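Clearing out the garage, part two

So many of you wrote back after the June letter that I've decided to keep going with the garage saga. Thank you! I read every note, including the one from Canan Sönmez, who told me to rent a dumpster and stop being sentimental. (Canan, I love you, and no.)

When I left off I had gotten as far as the back shelf and found my father's coffee cans. He never threw away a screw in his life. I spent a whole evening sitting on an upturned crate sorting through them, and I kept more than I should have - one can of wood screws, one of hinges, and a jar of keys that don't open anything in this house. The rest went to Rodel Ignacio down the street, who is building a chicken coop and was happy to take them.

What's helped me most is having one spot where everything in question has to go first. I pull it off the shelf, put it there, and go have lunch. By the time I come back I usually know whether I want it. I don't know why lunch makes the difference but it does. 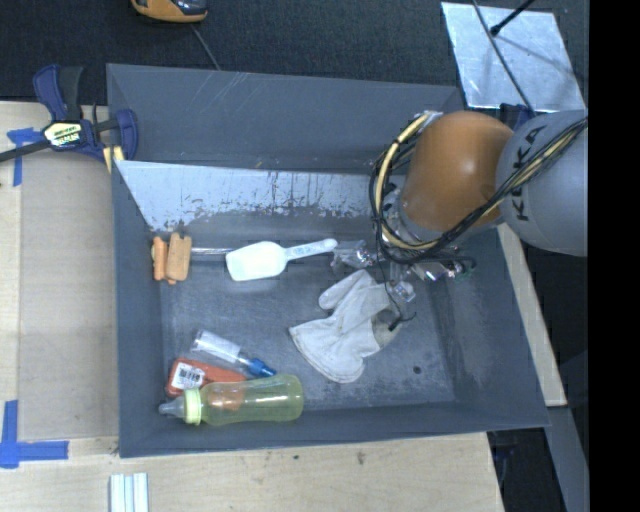
Then there's the question of doubles. I own an embarrassing number of tape measures, and I bought most of them because I couldn't find the last one. Same with garden gloves, same with extension cords. Khrystyna Symonenko says she writes down what she already has on a card taped inside the garage door and checks it before she goes to the hardware store. I've made my card. It's already got a coffee ring on it.

The yard sale is 11th July, in my driveway, from nine until I get too hot. I'd like to make $200, and that money is going straight toward a decent workbench light. Come early if you want the bread machine, it still has the manual. Constanza Huenchumán is bringing her lemon bars again and has asked me to say they are for sale this time!

Next letter I'll get to the rafters, where there's a canoe paddle and, as far as I know, no canoe.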